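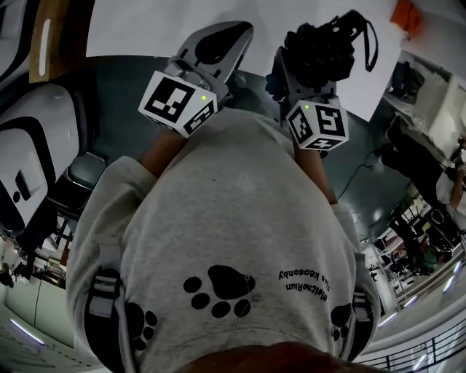 Light grey T-shirt with the paw prints.

Catiria Dog and Cat Shelter
Progress report to the Ferri Fund, June 2019

Work paid for by the grant is on schedule except for the drainage in the rear yard, explained below.

Kennels
The old wire partitions in the Wurkov Road building have been taken out and replaced with solid panels. Barking at feeding time has dropped and the dogs at the far end now settle at night. We bought 50 raised beds from Brilonora. Two arrived with bent legs and were exchanged at no charge.

Neutering and vaccination
We have treated 120 animals under the grant, most of them cats from the farms north of town. Farm owners were slow to sign up at first – many did not want to lend us a barn for the traps. Evening visits worked better than phone calls, and we will keep making them.

Yard
The contractor hit an old clay pipe while digging the trench. It had to be traced before work could go on, and the gravel will now go down in July. Dogs are being walked on the lane side until then.

Spending
The pipe work added $2,000 to the yard line. We ask to cover this from the transport line, where fuel has cost less than planned. The total does not change.

Next period
Finish the yard, repaint the intake room and start the second round of farm visits. Receipts for the panels and beds are attached.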